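4.3 Comparing two grippers on mixed objects

Now for the fun part! You have a working arm and a calm controller, so it's time to find out which fingers suit your jobs. Set aside an afternoon - Macarena Ibarra and I did our first run on a Monday and were still at it when the lights went off.

Before you start

Fit the Suvell two-finger gripper first and leave the Aquino one in its case. Check that the controller shows profile 2. Have the stop button within reach of your free hand.

CAUTION: Never change fingers with the arm powered. Switch off at the controller and wait for the lamp to go out.

Steps

1. Fill a basket with a proper muddle: soft toys, balls, cloths, cans. The more awkward the better.

2. Put your drop target beside the basket and save its position as DROP in the Cleturix menu.

3. Set grip force to 5 and arm speed to the lowest setting.

4. Start the run. Let the arm pick, carry and release each item, and log every try, including the misses.

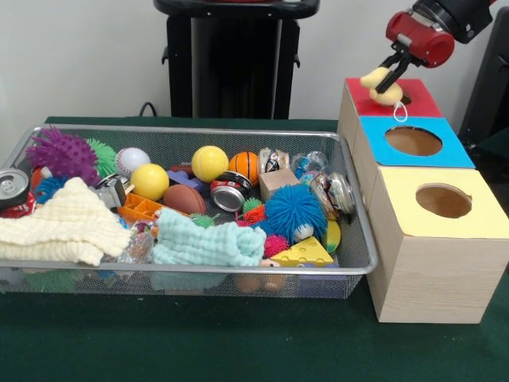 5. Stop after 43 tries, power down and swap to the Aquino fingers. Load their profile before you switch back on.

6. Refill the basket with the same items, give it a good stir and repeat.

Note: Plush is a lovely first test as it forgives a poor grip. Cloth is much harder. If the fingers keep closing on nothing, lower the pick height a little at a time and try again - you'll feel very pleased when it catches.

Note: Crushed cans can have sharp edges. Look over the finger pads between runs and change any that are nicked (spare pads are part 1385).

Reading your log

Sort the misses by item before you look at the totals. Kilian Frei's sheet, supplied with the controller files, has a column for slips during the carry and another for failed picks. Do keep them apart! A slip usually calls for more force, while a failed pick points to height or angle.

Save both logs before going on to 4.4, where you'll load them side by side.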